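## 3. Tabletop and Contrast Tests

The Jidon project compares how easily small play-food items can be told apart from the surface they rest on. We took 152 readings over one semester, 44 of them with a dish on the table and the rest on the bare surface. Lighting stayed fixed for both sets.
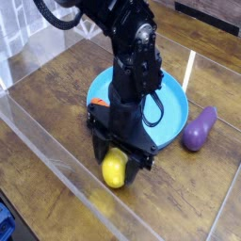
Surface color had a larger effect on the readings than item size. Brown wood grain gave uneven edges wherever the grain ran parallel to the outline of an item. Yellow pieces were the easiest to separate from it, although a glossy one such as the rounded yellow fruit in front of the light blue plate picks up a highlight on one side — this shifts the measured color toward white. The shadow under the piece was masked by hand before each reading.

### 3.1 Rejected readings

Of the 53 rejected readings, most came from the bare-surface set. The Prulten color sheet was used as the reference for all of them. Repeat tests on a matte gray board are planned for June.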